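Home | News | Community | Business | Calendar | Contact

Brikstead workshop opens its doors to show how robots learn household chores

By Amarachi Babalola
September
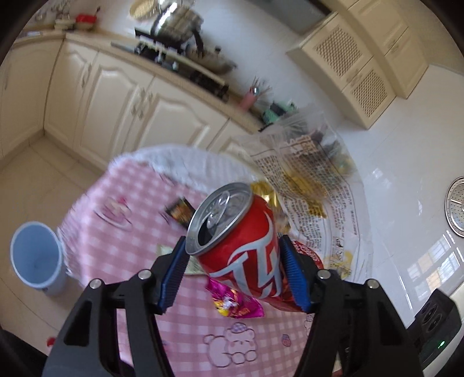
Visitors to the Ternico workshop in Brikstead spent Sunday afternoon trying their hand at the work that goes into teaching a robot to tidy up. The company held its first open day at the former Gromex warehouse, and 77 people signed the guest book.

Ternico collects recordings of ordinary chores done in ordinary homes. People carry out the chores with a gripper held in the hand, which has a camera attached to it. The recordings are then used to train software for robot arms, so that an arm with the same kind of fingers can attempt the same job.

"Most people come in expecting to see a big machine," said Nahom Araya, who runs the Brikstead site. "What we mainly have is people picking things up and putting them down. That is the job, all day long."

Soda cans come up often in the recordings. Araya told the first group that a can is a useful thing to practice on. It is slick, it can dent if squeezed too hard, and one that has been opened may still have something in it. A gripper has to close firmly enough to lift the can and gently enough to leave its shape alone. Wrappers are harder, he said, as they slide and fold and often lie on top of one another.

The open day ran from 1 p.m. until 5 p.m. Guests were taken through in groups of eight, starting with a short talk and moving on to a practice table set with cups, spoons, cans and snack packets. Everyone who wanted a turn got one. Children needed an adult with them and used the lighter of the two practice tools.

Several guests said the gripper was more awkward than it looked. The usual mistake was coming in too fast and knocking the object over before the fingers had closed. Staff told people to slow down, line up both fingertips first and keep the wrist loose.

"I dropped the same spoon four times," said one visitor, a retired bus driver from the east side of town. "My grandson got it on his first try and has not stopped talking about it."

In the back room, a robot arm on a fixed stand ran through a simple job, moving cups from a tray to a shelf. The arm uses a control program called Nnaji, which Ternico has been working on for two years. It finished most of its runs without help. On one run it set a cup down too close to the edge of the shelf, and a technician stopped it and started over. Araya said he had decided ahead of time to leave the arm running in front of guests, mistakes included.

Questions after the demonstration were mostly about privacy and jobs. Araya said the company records only in homes where the people living there have agreed to it in writing, and that they may ask to have a recording removed. Family photos and mail are put away before work starts. On jobs, he said Ternico has 53 people on its payroll in Brikstead, most of them part-time collectors who work in pairs. The company does not sell a finished robot and has no date for one.

Collectors are trained for a week before they go out. They learn how to hold the tool steady, how to check that a recording has saved properly and when to throw a bad one out. A new collector is expected to turn in 500 usable recordings during the first month - a target that Araya said was set after talking with the people who do the work.

One question that drew a long answer was why the company bothers with real kitchens when it could set up a few in the warehouse. Araya said the warehouse tables were fine for training staff, but that they all ended up looking alike. Homes have different counters, different light and different clutter, and the software does better when it has met plenty of each.

Ternico plans to hold another open day in the spring. Schools and clubs that would like to visit before then can ask for a weekday tour at the front desk. Tours are free and last an hour. The building has a ramp at the side entrance, and parking is available in the lot behind the warehouse.

Contact the newsroom | Copyright Brikstead community news, all rights reserved | Back to top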